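4.3 Setting up the two-arm sorting table

This section covers the letter sorting cell: two arms on one table, with plates and foam letters as the work pieces. Do the steps in order. If the arms have been moved since the last session, go back to section 4.1 and check the base bolts first.

You will need:
The 5 mm hex key from the Nomus tool roll
Masking tape
A soft cloth
The letter set and the plates

Before you start

Press the emergency stop and leave it in. Keep it in until step 8.

Caution: The arms can sag a little when power is removed. Do not lean over the table while either arm is unpowered and raised.

Laying the sheet

1. Clear the table and wipe it down. Crumbs of foam under the sheet make a bump that the fingers will catch on.

2. Lay the brown sheet with the matte side up. Push it back until it meets the mounting plates. Small creases are fine. Flatten any fold you can feel with a fingertip.

3. Tape the front edge. If the back edge curls, leave it unless it touches an arm base.

Routing the cables

4. Bring the cables for each arm in from its own side. Leave wide loops. A cable pulled straight will tug at the connector when the arm turns.

5. Move each arm by hand through its full reach, using the release button on the wrist. Watch the cable on the outside of the arm. It should follow the arm without going tight at any point.

Note: On the older Yagi harness the wrist cable is shorter. Keep joint 5 within 70 degrees of center or the plug will work loose.

Placing the plates and letters

6. Set the plates on the sheet with at least 30 mm between rims. Leave one plate empty for the first run. Keep all plates at least 200 mm from the arm bases.

7. Put letters on the other plates and scatter more on the bare sheet. Lay them flat. A few may touch each other, as the Skulside test program includes touching pairs, but do not stack one on top of another.

Starting up

8. Stand clear and release the emergency stop. Turn on the left controller, then the right. Wait for the ring on each base to turn green. If a ring stays red, see section 7.2.

9. Jog one arm down over bare sheet with the gripper open and empty. Stop with the fingertips 20 mm above the surface, then check the height shown on the pendant against a ruler. Repeat with the other arm.
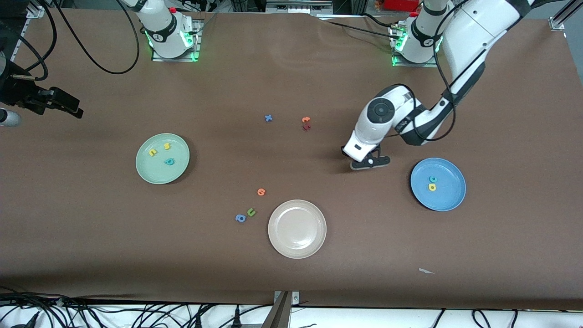 Indberg: We followed step 9 and the left arm still read 4 mm high. The cause was a doubled piece of tape under its mounting plate. Might be worth adding a check for that.

The check has been added to section 4.1. If the reading is off by more than 2 mm, look under the mounting plate before you change any offset in the software.

10. Raise both arms to the home position and save the setup under a new name. Do not overwrite the factory file.

Caution: Never reach in to straighten a letter while the rings are green. Press the emergency stop first, every time.

After each session

Pick up all loose letters, including any that have fallen behind the arm bases. Wipe the gripper fingers with a dry cloth. Do not use alcohol on the pads.

Revised 2025-07-04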